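Chapter 7
Gathering Examples: Where a Robot's Skill Comes From

Ask a room of new students what makes a robot good at folding a towel, and most will say the program. Some will say the motors. Very few will say the afternoon that Kenza Lahlou spent folding the same towel again and again, and yet her afternoon is in there, in every move the robot makes! This chapter is for her and for everyone who does that work. I think it is the most enjoyable part of the whole field, and I hope you will try it yourself before you reach the exercises.

In Chapter 6 we treated the training set as something given. It arrived as a folder, we split it in two, and we got on with fitting a model. Now we go back a step. Who made the folder? What did they decide to record, and what did they leave out? A learning system that copies people can copy only what it has been shown, so these choices matter as much as anything we did with the model, and they are made much earlier, often before anyone has written a line of code.

We will need a few words. A demonstration is one complete run of a task, from the starting position to the finish. A session is a string of demonstrations recorded in one place with the same equipment. The person doing the task is the demonstrator. At Mernamum, the teaching lab whose records we borrow for this chapter, a session is 28 demonstrations long, and the demonstrator takes a break after the first 15. 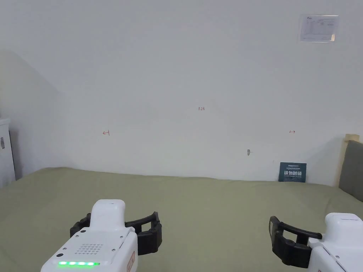

The first thing to settle in any demonstration is where it starts. Suppose the task is to spread a small blanket on a bed. If every run begins with the blanket in the same corner, the system may learn to reach for that corner whether the blanket is there or not. So we vary the start, and we do it on purpose, with a written plan. It helps to look at the work surface before anything has been laid on it. With two grippers held low over a plain olive-green cover, and a wide stretch of bare cloth between them, you can ask all the useful questions. How far can the left gripper travel before it gets in the way of the right? Where along that cloth could an object lie so that one gripper is enough, and where would it take both? Try sketching the cover on paper and marking your own starting positions on it. My students are always surprised by how quickly their marks bunch up in the middle!

The background deserves the same attention. People look at the thing they are about to pick up and forget the rest of the room, but a camera records whatever is in front of it, and a learning system has no reason to care about the blanket more than the wall. When the team working on the Rodano set changed rooms in December, their success rate on a simple picking task dropped from 9 tries in ten to 7. The objects were the same and so were the demonstrators. Section 7.3 follows what they did next, step by step, including two ideas that made things worse.

Then there is the demonstrator. We each have habits: a pause before closing the fingers, a favorite hand, a little extra tug at the end. Some of these help the system and some confuse it. Lahlou closes slowly and always has, and a model trained on her sessions alone closes slowly too. Is that a fault? For a glass, perhaps you would want it. For a sock it wastes time. Section 7.4 gives you recordings from several people doing one task, and you will learn to tell them apart faster than you expect.

Before reading on, pick a small job that takes you less than a minute, do it five times, and write down everything that changed between runs. Keep the list. We will use it in Section 7.1.

Related items
Chapter 6: Splitting and Fitting
Chapter 8: Cleaning a Set of Demonstrations
Lab sheet: Planning Start Positions
Case study: The Rodano Set
Further reading: The Pintér Notes on Two-Handed Tasks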